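Filtbridge Kitchen Notes: bowls, please!

Quick one from me this week, back in the kitchen Tuesday and behind on everything. 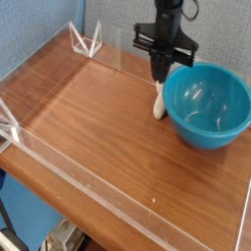 So. Mixing bowls. We are short again. The bake table goes through them faster than we can wash, and the August supper is going to be worse, 40 signed up already and Danica Kuruc says more to come. If you have a big deep plastic one at home you don't use, any color, bring it by. Turquoise is fine. Ugly is fine. Put your name on the bottom with tape or you will not get it back, sorry, I can't keep track.

Please no glass. We lost two in the spring and I'm still finding bits behind the stove.

Other stuff:

Wood tabletops. Wipe with a damp cloth, then a dry one. No scrubbing pads!! Olesia Didenko spent a whole evening getting the shine back and she is not doing it agian. Hot pans go on the rack by the window.

Prep before mixing. Get all your pieces cut and set out next to the bowl first, then start. Bo-ram Seol's group does it this way and they were cleaned up 22 minutes before the rest of us last time. Just saying.

Small scraps go in the compost pail, lid ON. Fruit flies are back.

Sign-up for supper is on the door, 8 slots left for cooking and plenty for dishes. Dishes people get fed first, new rule.

Miloslav Doležal still has the key to the back pantry. Miloslav, if your reading this, we need the flour.

Drop bowls off any evening after six, side door, leave them on the bench if it's locked.

Guadalupe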